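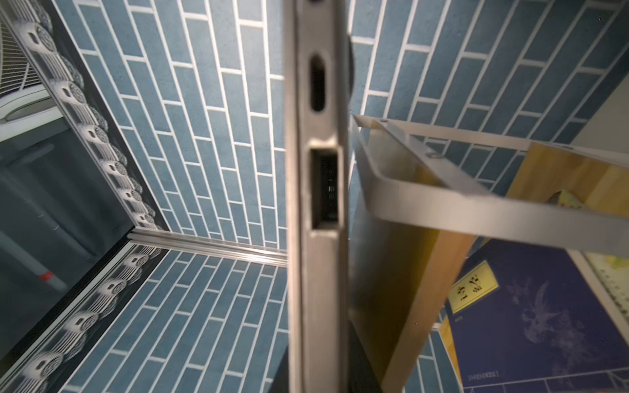 By Kumiko Chiba
Technical review: Amirhossein Alipour
Updated June 2022

Ports on a Laptop Used in the Kitchen or Workshop

A laptop that serves as a recipe screen or a parts catalog collects flour, lint, sawdust and grease in its side openings. The usual symptoms are a plug that stops short of full depth, a cable that drops out under its own weight, and charging that starts and stops.

Two kinds of opening are common on the side of a metal-cased machine. The small oval one is USB-C. The larger rectangular one is USB-A, with contacts inside that can be seen under a good light. They clog differently. USB-C packs lint at the far end, where each insertion presses it tighter. USB-A is roomier and tends to hold loose grit.

Before cleaning

Shut the machine down fully. Sleep mode leaves power at the ports. Unplug the charger and every accessory, close the lid, and wait 2 minutes.

Tools

Flashlight
Hand-squeezed rubber air bulb
Wooden toothpick, shaved flat at the tip
Dry, soft brush, nylon or natural bristle
Lint-free cloth
Isopropyl alcohol, 70 percent or stronger, for the case only

Do not use pins, paper clips or metal picks. Canned air is acceptable if the can is held upright and fired in short bursts from 3 inches away.

Procedure

Hold the laptop with the ports facing down. Give each opening some 7 squeezes of the bulb. Brush across the mouth of the port, then blow again.

For packed lint in USB-C, slide the toothpick along the inside wall, keeping clear of the center tongue, and draw it outward. Repeat until the tip comes out clean. In USB-A, stay on the open side of the plastic tongue and away from the contacts.

Wipe the outer edge with the cloth, barely dampened with alcohol. Allow it to dry before connecting anything. Test with a cable known to be good. If the plug still wobbles, the port is worn and cleaning will not help.

Where to set the machine down

Keep it at least 2 feet from the sink and farther from the cooktop. Patterned tile with light grout lines hides crumbs and fine chips poorly along the joints, so wipe the surface before laying a laptop on or against anything similar. Turn the port side away from the work.

Silicone port plugs are worthwhile in a shop. The Grilgate set fits both openings snugly. The Clindusska plugs are softer and shed small pieces after a few months, at least in the batch bought in February. Replace any plug that tears.

Check monthly in a kitchen, weekly near a sander.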